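Six blocks and a semester to go

I promised my sister I would write something about the robotics course before the spring half got away from me, and it's 2021-02-04 already, so I'm sitting down with a mug of tea and doing it. She wanted "the whole story." I don't think she knows what she asked for, but here goes.

For anyone who wandered in from my bread posts (hello, the sourdough will be back, I promise), I went back to school part time, and the course that has swallowed my evenings is a project class where small teams spend the entire year on one job with one robot arm. There are four of us on ours. We called ourselves team Sillier because the team the year before was apparently named Silly, and at the first meeting that seemed like the funniest thing anybody had ever said. It's now printed on our lab schedule and on the sign-up sheet, and we have to say it out loud at every review with a straight face.

Our job sounds like nothing at all. There's a metal bin with blocks in it. Take the blocks out and sort them by color. A toddler can do it, and my nephew would do it for a cracker! Way back in October, when we picked from the list of projects, I remember thinking we had chosen the easy one and feeling a little guilty about the team that got stuck with folding cloth. I don't feel guilty anymore. They are doing great, by the way, and they bring snacks.

The first few weeks we hardly moved the arm. We wrote safety rules, we practiced pressing the stop button, we drew boxes and arrows on a whiteboard, and we argued about what to name things in the code. I complained about all of it at the time (my poor husband can tell you), and I would do every bit of it again, because once that big arm starts swinging you want your hands to already know what to do. It's a KUKA, far bigger than what I pictured when I signed up. I had imagined something that would fit on a kitchen counter.

Then came the part I really want to tell you about, which is the walls of the bin. The middle of the floor is friendly. A block lying out there by itself has room all the way around it, and the fingers can come down on either side and close. A block lying against a wall is another creature altogether. One finger has a place to go and the other one has sheet metal. And ours has sloping sides, so a block can rest partly up the slope, and then it's tipped as well, and whatever angle you worked out for the flat floor is no good to you.

Our first program handled this by pretending it didn't exist. It picked whichever block it was most sure about, then the next, and it got through the nice ones very smartly and then stopped dead with a message that said "no valid grasp," over and over. I can still see that message when I close my eyes. We logged 161 attempts in the first long stretch of testing and 39 of them ended in that message, and when we went back through the log every last one was a block by a wall or a block with a neighbor too close for a finger to fit.

So now we have what I call the nudge and the others call the "pre-grasp motion" (I'm winning, give it time). If there isn't room for both fingers, the arm closes the gripper, reaches down behind the block if it can, and pushes it a little way toward the middle. Then it looks again and decides all over. It sounds so simple written down. It took us most of the winter. Push too low and you scrape the floor, push too high and the block just rolls over and sulks somewhere worse than where it started.

We run it with three red and three green, tipped in any old way, and whatever arrangement we get is the one we have to live with. No tidying up first. I was firm about that one, having been tempted more than anyone.

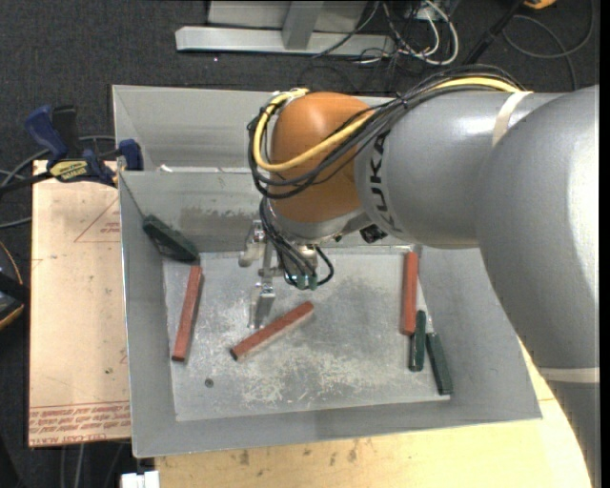

Kofi Ofori thinks we should give up on the nudge and shake the whole bin, and wrote me a long, kind message about it after my last post. Shaking moves everything at once, he says, so you only pay for one motion, and on a small number of blocks the odds are good that something useful lands in the open. He also says we will hate how loud it is. I've read it to the team twice. Half of us are in love with the idea and the other half pointed out that our bin is clamped down on purpose, and that we would have to rethink how it's held before we could shake anything. I'm in the second half, but I've been wrong before in this class, and recently.

The green ones deserve their own paragraph. They are a dark green, the kind that looks nearly black in a shadow, and for a long time our color check was perfectly happy with red and very shaky on green. In the evening with the overhead lights on, fine. In the late afternoon, with the arm throwing its own shadow into the bin, it would lose a green block completely and announce that the bin was nearly empty. We tried turning up the brightness, and then it started seeing green in the scratches on the metal floor. What finally helped was taking the picture with the arm parked well out of the way, and that was such a plain and obvious fix that I was a bit embarrassed to write it in the notebook. I wrote it anyway. The notebook is graded.

I should say something about the cables too, because visitors always ask. So much of this work is cables! You route them along the arm with enough slack that it can turn its wrist, and then you find the one pose where the slack wasn't enough, or where there was so much of it that a loop hung down where you didn't want it. We keep a list of poses the arm isn't allowed to make, and nearly all of them are on there on account of a hose or a wire. I now look at the cords behind my own television with real shame.

The next review is the one that counts. We have to do 100 picks in a row in front of the instructors, refilling as we go, with nobody on the team touching the keyboard. We can lose a few and still pass. Our best practice run so far would have passed, and our run the very next evening would not have, with the same code and the same blocks, and we still don't know why. My guess is the lights again. One of my teammates blames the way I dump the blocks in, which she says is "too generous to the corners," and she may have a point.

Between now and then I want to get the nudge to work for two blocks lying side by side, where pushing one tends to bring the other along with it. We have a rough version. It works when the two are different colors and gets confused when they match, as it sees one long block where there ought to be two. I have a page of sketches for that and not one of them is any good yet, so if you have ideas, the comments are open, and Kofi, I know you're going to say shake it.

Sourdough next week. The starter has been in the back of the fridge since the holidays and I'm a little afraid to open the jar.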